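Collecting in the Small Rooms
2 September 2018

The data group at Fonthorpe has moved its work from the lab to the office floor at Curkotbridge. Until the summer, all our examples came from one bench, and the learning system became good at this bench and weak at every other place. Vilmos Fülöp proposed that we carry the grippers by hand into normal rooms and let people do normal small tasks there.

We have now 1,071 accepted examples from the new floor. An example is one short task done from start to end with the hand-held gripper, such as moving a can to another place on the table or picking up a small bag. Each collector works in turns of 17 minutes and then takes a pause, as the wrist becomes tired.

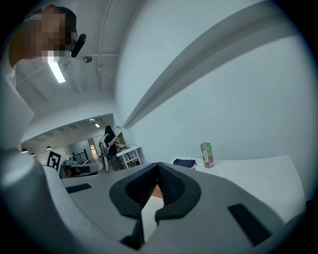

DATA COLLECTION

Collectors talk by headset while both hands are busy. The gripper has two black fingers with textured pads, and the tasks are chosen so that these pads can hold the object well. A black-and-white marker board stands on the floor plan for every session, and please do not move it, also not for cleaning.

Brigitta Haslinger checks the recordings each evening. She asks us to open the fingers fully before each new task, and to approach the object slowly. Eight examples were refused last week for a too fast start.

In October we would like to begin with the kitchen. Colleagues who want to try one turn can write to Abena Mensah.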